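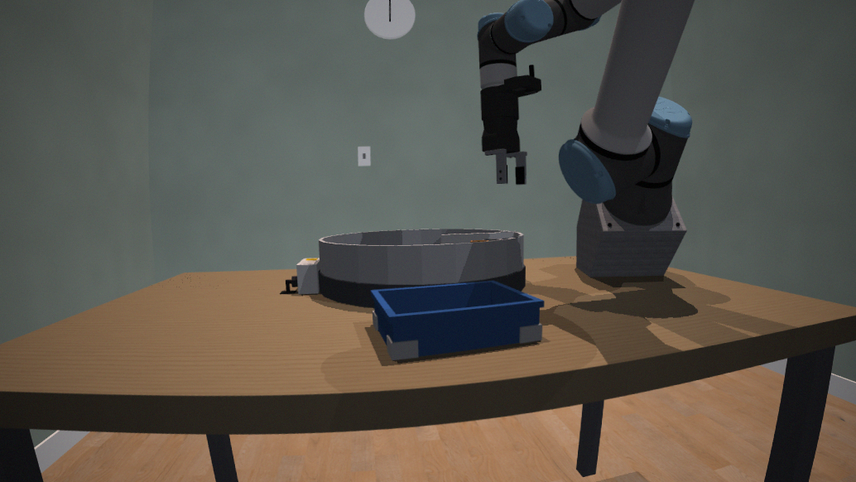
3.2 Recovering file associations from abandoned desktop software

The second part of the study concerns file extensions whose original programs are no longer sold or supported. Ullora, the registry used throughout this paper, held 3,664 extension records when the working copy was taken on 16th October. Of these, 119 were linked to a program whose developer could not be reached through any published address. These records form the test set for the remainder of this section.

Each record was checked in two stages. In the first, the installer was run on a clean system and the changes it made to the list of known file types were saved. In the second, a file was created in the program, closed, and opened again from the desktop. A record was marked as confirmed only when both stages pointed to the same extension.

Installers could be found for 70 of the programs. The rest survive only as entries in older lists, in most cases copied from one list to the next without a source. Horrocks and Mohammed treat such entries as valid until shown to be wrong. We take the stricter view and leave them unconfirmed — a choice that lowers our totals but makes them easier to repeat.

Of the programs that could be installed, 40 passed both stages. The most common cause of failure was a shared extension. Brekovico, a drawing program for children, and Hiltier, a label printing tool, both claim the same three letters, and whichever is installed last takes over the files of the other. The registry lists only Hiltier. Effiong presents a different problem: its saved files carry no extension until the user types one, so the association exists in the settings but is seldom used.

Figure 4. Rendered view with a blue and grey robot arm at a wooden table.

Records that failed either stage were returned to the registry with a short note giving the program version and the stage reached. Replies received up to the end of February are included in the counts given in Section 3.3.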